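Wrinkled sheet with red markings: iron it, or leave it?
posted by Lensa Gashaw, November, 7:40 pm

Hello everybody. I have a question about a pale sheet that I want to use as a cover for my folding table.
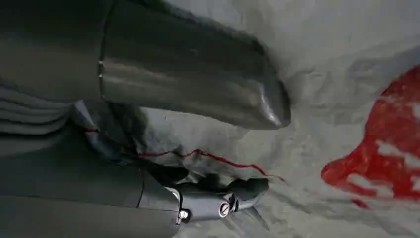
Pale grey-white, wrinkled, with red markings.

It came to me folded in a box from the Clarach shop, and I don't know what material it is. There was no label, only the receipt. I would like to have it flat before I put my sewing things on top, because pins and small buttons roll into the folds and I lose them. My table is in the room on the north side and I work there in the evenings, so the light is also not very good.

Can I iron it? I am afraid for the red markings. If they melt or go pale, I cannot buy the same one again. The shop has only the dark green now.

Miłosz Śliwiński wrote:
If you don't know the material, please don't iron it directly. I did this once with a cover from Retach and the iron was ruined, and the cover also. Put a cotton towel between, lowest heat, and try only one corner on the back side. Wait until it is cold before you decide.

Waltraud Schnyder wrote:
I do not agree with the iron at all, also not with a towel. Printed color can go into the towel. Roll the sheet on a cardboard tube with the print outside and leave it for 36 hours. I have done it so with my cutting covers for many years. The small wrinkles stay a little, but the big ones go away.

Miłosz Śliwiński wrote:
Waltraud, a tube works for paper and for plastic. For cloth it does almost nothing, in my experience. First she must know what it is. Lensa, does it make a noise when you fold it?

Lensa Gashaw wrote:
A little noise, yes, but not like a plastic bag. It is something between. I put one drop of water on the corner and it stayed on top for a long time.

Waltraud Schnyder wrote:
Then it has a coating and I say again, no iron.

Miłosz Śliwiński wrote:
With a coating, okay, I take back the iron. But I would lay it flat under heavy books and not roll it. From rolling, the ends will stand up later and you will need clips.

Lensa Gashaw wrote:
Thank you both. I have a tube from a carpet, so I try this first. If the ends stand up, I will use the books.

Reader comments (3)

Celina Kalinowski: I use four clips from the office store on the table corners and I pull the sheet tight. It is ready in one minute and I never waited for any wrinkle.

Ottó Hegedűs: Clips are good, but they are in the way when you push long fabric over the edge. I have double-sided tape under mine. Please test the tape first, some kinds leave glue on the table.

Celina Kalinowski: My table is from my grandmother, so for me no tape, thank you.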